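Jun 18, 2020

Up at six and at the desk before the post came. I have decided to write down what I do in the room each day, as I keep losing track of which boxes I have opened and which I have only moved. There were 52 of them when they came from Cillside and they are all numbered in green pen, though not in any order that makes sense now. The numbers go by when each one was taped shut, so the kitchen things are mixed up with the bedding and the bedding is mixed up with everything else.

First job was the table. It came out of the old dining room and I have put it under the window, long side to the wall. I took everything off it last night and wiped it with a cloth wrung out in warm water and a drop of washing-up liquid, then went over it again with a dry one. No polish. The last time I used polish on it the paper stuck. It is a pale thing and shows every mark, but it is the biggest flat surface in the house and I can stand on either side of one end.

I want it for sorting. The rule is that only what I am dealing with goes on the table, and the rest stays in its box on the floor. I have broken the rule twice already, both times with a mug. 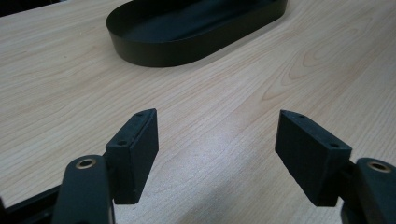 The table with the black tray on it.

The tray is staying. I did wonder about giving it to the charity shop with the other kitchen bits, but I need something to put small things in while I make up my mind, and the oval shape suits me as I can reach all of it from one place. Buttons, keys, curtain hooks, the odd screw. At the end of the day it gets emptied, either into the tin or into the bin. Today it was mostly curtain hooks. I bought a box of 1000 of them once for the Cillside windows, and it seems I used very few. I am not going to count what is left. They went into a jam jar, and then a second jam jar.

Box 14 was towels and I left it packed. Box 9 had the good tablecloth in it, which I thought had gone years ago, with a brown ring on one corner. I have put it to soak in the bath. Box 31 was marked LAMPS and had no lamps in it, only flex and a shade with a dent. I wrote NOT LAMPS on the side and moved on.

Stopped at eleven for tea. Rained for a bit and then didn't. The man from Rendach rang about the shelves and said they would be another week, which is what he said last week. I told him I had measured the alcove again and it is 3 mm narrower at the top than at the bottom. He said that would be fine. I am less sure, but I have written it on the order form and kept a copy.

After tea I did the soft toys. I had been putting this off. They were in two bin bags at the back of the wardrobe and I had them down as one job, to be done in ten minutes. It took until nearly two. Most are going to the playgroup at Plorken when it opens again, and those I have washed on the wool setting in a pillowcase and pegged out. The ones with loose eyes I have thrown away. A few I couldn't do either with, so they came to the table one at a time. 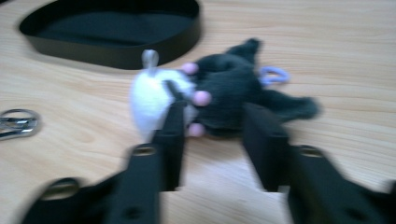
Gilbert is the one I can't settle. He was bought at a church fete and has been called Gilbert from the first evening, and I have never been certain what sort of animal he is meant to be. I had him down in my list as a dog, then crossed it out and put badger, then crossed that out as well. The fur is mostly black, with a rounded white part to one side, and the dark ear sticks up in a point, so I have put "black and white, one pointed ear up" and left it at that. He can't go in the machine, as I don't know what he is stuffed with. I will do him by hand with a flannel and dry him on the rack, away from the radiator.

He is not going to Plorken. I have put him on the windowsill for now and will find him somewhere on the shelves, when there are shelves.

Lunch late, cheese on toast. Then an hour of papers, which I had promised myself I would not start on today. Found the receipt for the boiler and the guarantee that goes with it - three months out of date. Found the premium bond certificate for £1000 too, in an envelope marked "seeds". It is in the desk drawer now.

Tomorrow: box 22, the soaked tablecloth, ring the council about the big bin. Need more jam jars.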